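About Pidolico

Pidolico is a small relief and preparedness organization for towns on the river. We started after the October flood in Westach, when the water stood in the lower streets for many days and 265 households had to leave their homes. The first help came fast. After some weeks the trucks went away, but the walls were still wet and the people still slept at their relatives. From this time comes our work: we stay for the long part.

Our founder is İlker Taşdemir. He was a building engineer before, and in Westach he went from house to house with a moisture meter and a notebook. Kilian Prantl joined him in the same winter and took care of the storage, the transport and the phone. Today they lead the organization together. İlker is responsible for the repair program and Kilian for supplies and training.

What we do

We lend drying machines, pumps and generators to families and small shops. We have 60 drying machines, and in a normal year most of them are out of the house from spring until late autumn. We also help with the papers for insurance and for public aid, because many people lose money only for the reason that a form was filled in wrong or came too late.

The second part is training. In Cullasitz we give evening courses, from 6 p.m., where the people learn how to shut off gas and electricity, what to put in an emergency bag, and how to clean a cellar without getting sick. Until now 662 persons have finished the basic course. Schools can ask for a shorter version for children from nine years.

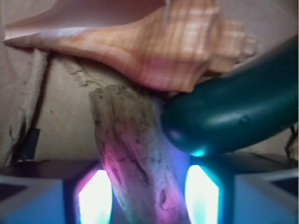 How long do you stay in a town after a flood?

Usually two years, and in Westach it was almost four. We close a local office only when the last open repair case is finished or given over to another organization.

Where we are

The main office and the storage are in Cullasitz, in the old dairy behind the train station. The Westach office is open in the mornings. Our third place is the Sebastian house, a former guest house on the hill road, which offers beds for families whose home is not safe – they can remain there up to six months and pay only for heating.

Money

We live from donations, from membership fees and from a yearly contribution of the two towns. A machine for a family costs nothing. Shops pay a small fee for each week. We have 800 members now, and each of them receives the yearly report by mail or on paper, as they wish.

Contact

For urgent help with water in the house, please call first the fire department and then us. For courses, donations or the lending of machines you can write to the office in Cullasitz. We try to answer within two working days – in flood time it can take longer, and we ask for your patience.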